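Balloon neck

The neck of a toy balloon is the narrow tubular section through which the balloon is filled and by which it is afterwards closed. It ends in a rolled bead, usually called the lip, which strengthens the opening and gives the fingers something to hold. The term is used for latex balloons of all shapes. Foil balloons have a flat tail with an internal valve and are closed in a different way.

Structure

In a round latex balloon the neck is formed in one piece with the body. A shaped former is dipped neck upwards into liquid latex, withdrawn and dried, and the lip is rolled down by brushes while the film is still tacky. The film is generally thicker at the neck than over the body, so the neck stretches less during filling and keeps enough slack to be knotted. The part where the neck widens into the body is known as the shoulder. In an underfilled balloon the shoulder is soft and poorly marked, while in a fully filled one it is taut and the balloon takes on a pear shape, with the neck starting to swell.

Length varies with the size and make of balloon. A long neck is easier to tie but leaves a visible tail below the knot. Decorators working on close clusters often prefer a short neck, as the tails are then hidden between neighbouring balloons.

Closure

The most common closure is a single overhand knot made in the neck itself. The neck is pinched just below the shoulder, stretched, wrapped once round one or two fingers of the holding hand, and the lip is pushed through the loop. The fingers are then drawn out and the knot slides down towards the shoulder. A knot made too close to the lip may work loose. One made too close to the body puts strain on the shoulder, which is a frequent point of failure.

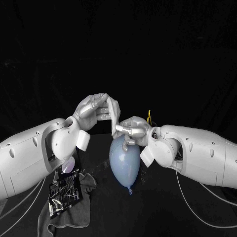
Grip is the main difficulty in hand tying. The neck has to be held shut for the whole operation, and the hold must usually pass from one hand to the other at least once, at the moment when the lip is brought round. Most loss of air takes place during this change. The usual remedy is to overlap the two holds, so that the second hand closes on the neck before the first one opens. The positions of the hands differ between workers. With the pale blue balloon shown, the two hands meet at its upper end and the balloon hangs between them, the left hand raised above the right and reaching over it, with one finger brought down nearly upright on the top of the balloon. The wide end is uppermost there and the knotted tip hangs below, clear of the fingers. This position, with the body above and the neck below, is also normal for balloons filled with helium.

Other closures include clips, slotted discs and short lengths of thread. Clips are quick to fit and can be removed, but add weight. The Skendero disc has a central hole and a side slot; the neck is drawn through the hole and wound into the slot without a knot. The Enham clip is a hinged bar that folds the neck back on itself. Thread is mainly used where several necks are to be joined.

Pairing

In garlands and columns the necks of two balloons are commonly tied to each other, giving a pair known as a duplet. Two duplets twisted together at the necks form a cluster of four. The method uses no separate fastening and lets the decorator check both balloons against each other for size. A garland described by Dewanti Halim in her handbook for hall decorators used 300 balloons, all joined in duplets, on a single nylon line.

Faults

Common faults of the neck are a torn lip, a lip rolled unevenly, and sticking, in which the inner faces of the neck cling together after storage. Sticking is relieved by stretching the neck lengthways before filling. Tearing is more frequent in old stock and in balloons kept in strong light. In a storage trial by Clifford Sandhu, 14 of 339 balloons had split at the neck on first stretching, most of them through the lip.

See also

Duplet (decoration)
Latex dipping
Overhand knot
Sizing box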